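Dendow Comunidad > Oficina y suministros > Vasos y dispensadores

Los vasos de papel salen de dos en dos del soporte de alambre

Florence Lemieux
Publicado el 10/12/23 · 1097 visitas

Tenemos los vasos de papel apilados, encajados unos en otros, en un soporte de alambre negro sobre una mesa de madera clara. La base de la pila queda dentro del aro y el resto sobresale sin apoyo lateral. Al tirar del vaso superior sale con frecuencia acompañado del siguiente, y si se sujeta la pila con la otra mano para evitarlo, los de abajo se aprietan más. Vasos de 200 ml, pared simple, borde enrollado, marca Veres. El soporte es un Zevell sin tapa.

Dos preguntas. ¿Existe una altura máxima recomendable para este tipo de soporte? ¿Conviene apilarlos boca arriba o boca abajo?

marga_suministros
Respuesta aceptada · 8 votos

El atasco se produce por fricción entre paredes cónicas. El borde enrollado deja una separación fija entre vaso y vaso, pero si la pila se comprime al sacarla de la funda, esa separación se reduce y la pared interior de uno agarra la exterior del siguiente. Con vasos de pared simple basta una presión moderada.

Altura: en un soporte que solo recoge la base, la pila no debería superar el doble de la altura del aro. Por encima de eso se inclina, y el vaso superior ya no sale en la dirección del eje.

Orientación: boca arriba se extrae por el borde, con riesgo de meter los dedos dentro. Boca abajo se coge por la base y el interior queda protegido del polvo, aunque exige un soporte de diámetro algo mayor. Compruebe la medida antes de darles la vuelta.

Para separar una pila ya apretada, gire cada vaso un cuarto de vuelta respecto al inferior mientras tira hacia arriba. No los golpee contra la mesa: deforma el fondo.

tecnico_rdz
2 votos

Nosotros pasamos a un tubo Wastix de pared y se acabó el problema. Ocupa menos.

Florence Lemieux

Gracias. He bajado la altura de la pila y aplico el cuarto de vuelta al reponer. El tubo de pared no me sirve, la mesa está lejos de cualquier tabique. Los mantengo boca arriba, porque al invertirlos el borde no entra en el aro.

p.olmedo
0 votos

A mí me pasaba con una caja comprada en mayo que estuvo en un almacén húmedo. El cartón se había ablandado y no había forma de separarlos. Revise también dónde los guarda. Lo de girar funciona, pero es mejor hacerlo con el vaso cogido por la mitad inferior, cerca de la franja azul si son como los de la foto. 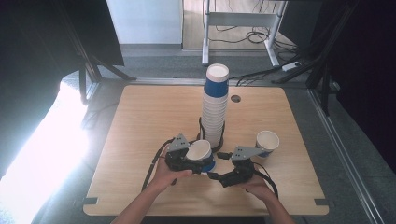
Temas relacionados

Diámetro interior de los soportes Zevell
Vasos de pared simple o doble para bebidas calientes
Cómo almacenar cajas de vasos de papel abiertas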